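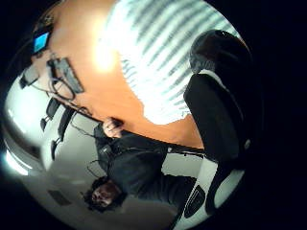 **Visits / Robotics**

Wednesday, May 4, 2022

Vurico opened its Rilldale workshop for the afternoon, and Mamta Bansal and I went along. The job under way was cloth handling. People do a task with a hand-held gripper that has a camera on it, and the recordings are used to train a robot arm later.

A striped cloth lay on a wooden table, with the electronics and cables kept to one end. One person sat at the table with more kit around them.

Soo-ah Ryu runs the sessions. Each example is one short go at the task, then the cloth is put down differently and it starts again. They had 448 on file and want 1000 before they train again. The April attempt used 200 and did badly on folds.

I asked about bad takes. They are kept, but marked – Bo-ram Maeng checks them in batches of 16.

Mamta had a turn and found the gripper heavier than she expected. Tea was at four. The next visit is to Flalard, and there are two seats left in the car.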